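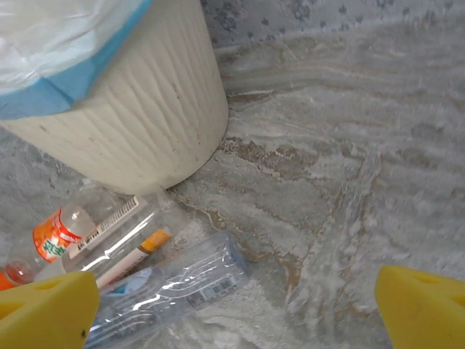
From: Markos Stamatopoulos
To: Grurkbridge building list
Re: Re: Bottles and the bins in November

Areti Tzavaras wrote:
> The Podov collection is now taking plastic bottles in the same
> bag as general plastics. Do we still need to squash them?
> Also, the bin in the tiled room fills up far too quickly.

Areti, thanks for raising this. I rang Podov and they would like bottles emptied, with the caps left on. Labels can stay.

Squashing is up to us, but I'd ask everyone to do it. A white bag in one of the ribbed bins takes 23 small bottles whole and 36 if they are flattened first. Please fold the bag well over the rim — otherwise it slides down after the first few and the bottles end up underneath it.
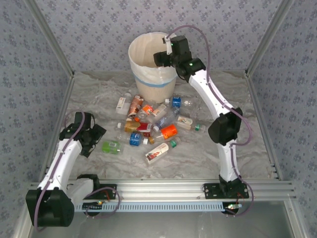 Where do the full bags go?
In the green cage by the Wustow side door, before eight in the morning on collection day.

Bottles found on the floor beside a bin should go in it, whoever left them. Glass is separate and still goes to Tsolakis.

We have 215 bags left in the cupboard. They are the thin sort, so don't put cans in with the bottles — the edges go straight through. I'll order more when we get down to the last roll.

Markos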